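Student Project Report: Clearing the Table
Sevura Design Studio, second term
March 24, 2025

So my project is about clearing up after lunch, and yes, I picked it because our studio kitchen at Brenstead is a mess by one o'clock! I wanted to know what people leave behind and how long it takes to put right. I watched 30 lunches, and then I spent two weeks messing around with layouts on a plain table.

What I learned first is that the same two items get left over and over, a plate and a water bottle. Mugs go back to the sink (people are oddly loyal to their mugs). Plates stay put, and bottles end up lying down next to them or right on top of them. I started calling this "the leftover pair" in my notes and the name stuck.

For the layouts I kept things simple: a white table, a teal-green plate with raised rings and a clear plastic bottle with a blue cap. I tried a white plate before that and I kept losing it against the tabletop, so the green one was a big improvement.

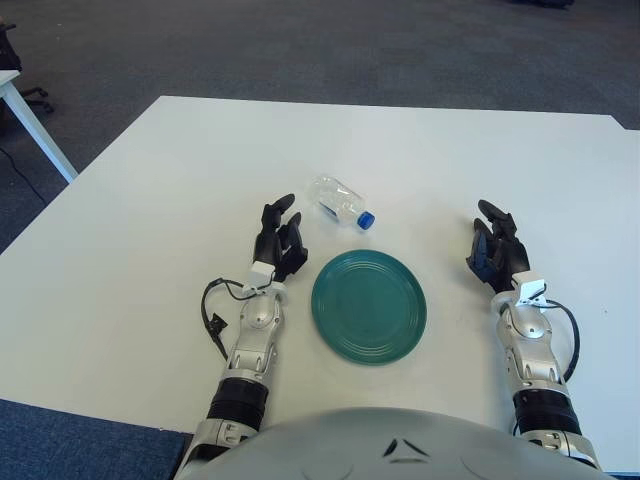

Green plate on the white table.
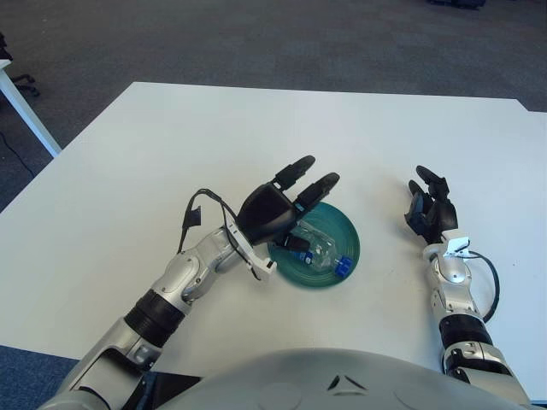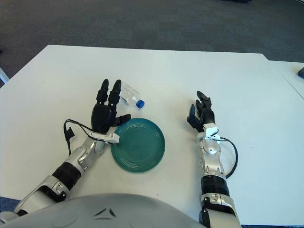
My notes call the two main layouts "beside" and "across." Beside means the bottle is on the table near the plate, and across means it's lying over the plate. I expected across to be a pain, but most people I asked liked it better, since you can carry the whole lot to the counter in one trip. The catch is that the bottle rolls. I dropped it more times than I want to admit, and a plate with a raised pattern doesn't help as much as I'd hoped!

My slowest clear-up took 55 seconds and that was entirely my fault, I stopped to peel off a label. The Kakeo course guide says to report bad runs too, so there it is.

If I did this over I'd add forks and napkins, and I'd ask the Bach building if I could watch their lunch crowd, who eat at much smaller tables. I'd also like to try a tray. The plan is to pick it up again in July, when the kitchen is quieter and I can leave my stuff out overnight. My full notes are in the studio folder under 3033.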